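Stone and Stone-Look Floors: Your Questions

We love talking about floors. Most of what's on this page started as an email or a chat over the counter at Diltau, and we add to it whenever a good new question comes in. Last updated 02/09/2025.

Is my floor real marble or a look-alike?

The easiest clue is the pattern. Printed porcelain repeats, so if you pick out one odd-shaped vein and find its twin a few tiles over, you've got porcelain (and good on you, it's wonderful stuff to live with). Real marble never repeats. The edge of a tile is another giveaway, if you have a spare in the garage. On marble the colour and veining go right through the body. On most porcelain the pattern sits on the face and the body underneath is a plain colour, although some of the dearer ranges now carry a bit of veining through as well, so look at both.

Still stuck? Bring a spare or an offcut in. We genuinely enjoy this game.

What's the best everyday routine?

Dry first, wet second! A soft broom or a dust mop picks up the grit, and grit is what dulls a polished floor. After that, a damp microfibre mop with warm water and a small squirt of pH-neutral cleaner. We stock Pluvow and use it at home, but any neutral stone cleaner will do the job. Wring the mop until it has stopped dripping. Change the water when it goes grey, even if that means two or three buckets for a big living area.

Once a week is plenty for most rooms. Kitchens and entries might want twice.

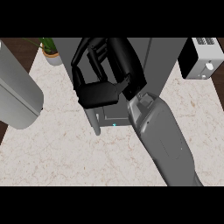

Can I use vinegar? My nan swears by it.

On real marble, please don't. Vinegar and lemon juice eat into the surface and leave dull spots that no amount of mopping will bring back. The same goes for a lot of bathroom sprays, so have a read of the label. Glazed porcelain is far tougher and will usually shrug off a weak vinegar mix, but it can be hard on cement grout over the years. Your nan is right about nearly everything else.

There's a dull ring on my marble where a glass was sitting. Is it a stain?

Probably an etch. A stain is darker than the stone around it, while an etch is lighter or duller, and you can often feel it if you run a fingertip across. Wine, juice, soft drink and tomato are the usual suspects. Light etches on a polished floor can be brought up by hand with a marble polishing powder, a damp cloth and a bit of patience. Start small, in a corner you don't care much about. Deep ones need a professional with a machine.

Does plain water hurt it?

A spill that gets wiped up is no bother at all. What you want to avoid is water sitting for days, say under a pot plant or a leaky fridge line. Some white marbles have a little iron in them, and long soaking can bring up yellow or rusty patches that are a real pain to shift. Very hard water can also leave a chalky bloom around the base of a planter. Lift your pots onto feet and let some air under there.

Walk-in tip: a polished floor with water on it is slippery, so grab the towel first and the mop later.

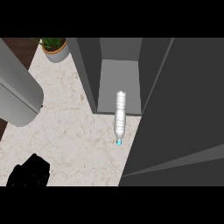
Clear plastic water bottle on pale, veined flooring beside dark grey cabinetry.

Do I need to seal?

Marble, yes. Porcelain tile, no, though unglazed cement grout will thank you for it. To check marble, put a few drops of water down in a busy spot and leave them for ten minutes. If the stone has darkened underneath when you wipe them away, it's time. Sealer soaks in and slows stains down, which gives you longer to get to the spill. It won't stop etching, and we'd rather you heard that from us before buying a tin.

How often depends on the stone and the traffic. Our own showroom floor went 36 months between coats, but the kitchen out the back needs it a good deal sooner.

Which tile size should I choose?

We get very excited about big tiles! The 600 mm square in our Noh range is the one most people go home with, and it suits nearly every room. Fewer grout lines, calmer look, quicker mopping. Just know that large tiles ask for a flatter base, and your tiler may need to level the slab first. In a small bathroom with falls to a drain, the smaller Fula tiles are much easier to work with and give your feet more grip.

How do I handle the join between stone-look tile and timber?

Plan it early, while the heights can still be changed. Timber moves with the seasons and tile doesn't, so leave the gap your flooring maker asks for and cover it or fill it with something flexible. A slim metal trim is tidy and lasts for ages. If the two floors end up at different heights, a ramped trim saves a lot of stubbed toes. Try to land the join under a closed door or in line with a cabinet end, where it looks like it was always meant to be there.

What about felt pads under furniture?

Yes! Cheap, easy, brilliant. Check them every few months, as they pick up grit and then work like sandpaper. Chairs that get dragged a lot do better with the nail-on sort than the stick-on sort.

Can you come and look at my floor?

We can. A home visit is $85 and we take it off the price if you go ahead with any work. We cover everywhere within 58 km of the shop. October fills up early with people getting ready for summer visitors, so get in touch soon if that's you. Have the tile box or the old invoice handy if you still have it, and let us know what you've been cleaning with, even if it's vinegar.

Contact us | © 2025 Diltau | Back to top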